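About Drutby

Hi, I'm Yamila! I started Drutby with Libor Jurčo after we'd both bought one gripper too many from a catalog and ended up hating it. So now we try them out for other people. You send us your list, we bolt each one onto an arm and make it pick stuff up, and then you get our notes — grumbling included.

So far we've put 143 grippers through it, plus a pile of wrist cameras and a few controllers. We like everyday things for the tests: a wooden block, a marker, a Rubik's cube, a can. Black fingers with long slots and narrow tips, like these, get the same treatment as everything else.
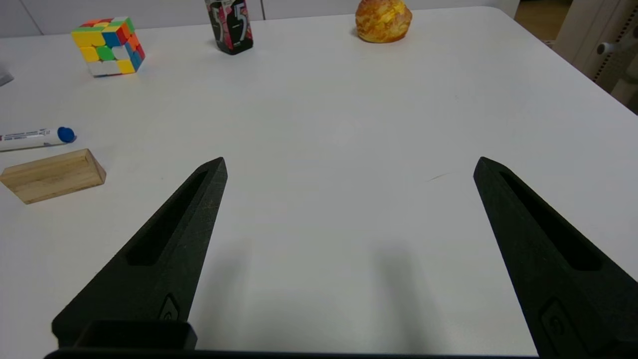

Who's who

Libor does the wiring and the controllers. Zuzana Šimko runs the camera comparisons and writes most of the reports (mine are too long, she says). I answer the phone, so call me if you're stuck between two models!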